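Stuvberg Galvanized Storage Bin, Open Top
Skitton Supply > Workshop > Bins and Tubs

Reviewed for the shop pages by Thu Giáp

I should say up front that I don't like most metal bins. They cost more than plastic, they ring like a bell when you drop a wrench in them, and half the ones sold as "heavy duty" have walls you can flex with a thumb. The Stuvberg arrived in November with a spec sheet full of the usual claims, and I have kept it under my bench and loaded it with junk ever since.

What the maker says
Load rating: 164 lb
Length: 35 in
Corners: folded and spot welded
Finish: galvanized, unpainted
Lid: sold separately
Warranty: 6 years, bin body only

The load rating
Rated for 164 pounds. Fine, but rated how? The sheet doesn't say if that means sitting on concrete, sitting on a shelf, or being lifted by the handles, and those are three very different days for a bin. I wrote to Stuvberg and got back a polite note telling me the figure was "for normal use." I put 200 pounds of scrap steel bar in mine, on the floor, and left it for two weeks. The base bowed a little and came back when I emptied it. I would not try that on a shelf, and I would not lift half of that by the handles, which are riveted and look like they came off a cheaper product.

The finish
The page on the maker's site calls the inside "scratch resistant." No it isn't. Every galvanized bin I've owned was scuffed in the first week and this one took an afternoon. Scuffs don't hurt it. Zinc keeps doing its job with marks all over it, and if you want something to stay pretty you're shopping in the wrong section. I only wish they'd drop the word. What I do care about is the cut edge along the top, where bare steel can show, and on mine it was rolled over and clean the whole way around. Credit where it's due.

Corners and drainage
Spot welds, so it is not watertight, whatever the reviews on other sites tell you. I filled it from a hose and it wept at two corners within the hour. There's no drain hole either, which leaves you with a bin that won't hold water and won't let it out quickly. Keep it indoors. If you need to soak parts, buy the Nair tub and put up with the ugly color.

Noise
Loud. Stuvberg sells a rubber mat for the bottom. It works, but it slides, and at that price I'd cut a piece of old stall mat and be done with it.

What to keep in it
Offcuts, blocks, short lengths of bar, fittings too big for a drawer. The open top is the best thing about it, because you can see to the bottom without digging as long as you don't overfill. Small hardware is a bad idea. Screws find the corners and stay there. Chain is fine. Rags with oil on them need a proper lidded can and I'm not going to pretend this is one, even with the optional lid.
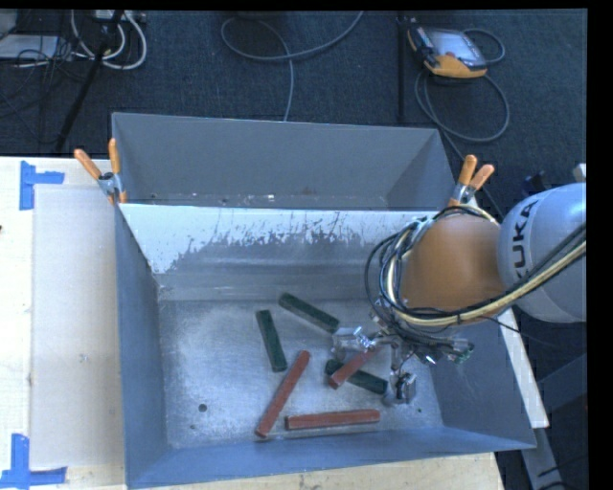 Long blocks in an open metal bin, green and brick-red mixed.

How it compares
The Drisard bin is the one people ask about. It costs less, has better handles and uses thinner steel in the base. If you carry your bin around all day, get the Drisard. If it's going to sit in one spot and take abuse, the Stuvberg is worth the extra, though I'd feel better saying so if the load rating came with a test behind it. The plastic Skitton house-brand tote does most of the same work for a lot less money, and I'm allowed to say that here.

Stacking
They nest when empty. Stuvberg says they also stack when full, on top of the lids. I tried it with two and the upper one rocked. Maybe my lid was out of flat. I didn't buy a third to find out.

Warranty notes
Covers splits and failed welds. Does not cover rust, dents, handles or the lid. Keep your order number, they will ask for it.

Shipping
Ships flat rate in a single carton. Check the corners before you sign. The first one we were sent had a crushed corner and the carton looked perfect.

Related items
Stuvberg bin lid
Stuvberg rubber floor mat
Drisard carry bin
Nair soaking tub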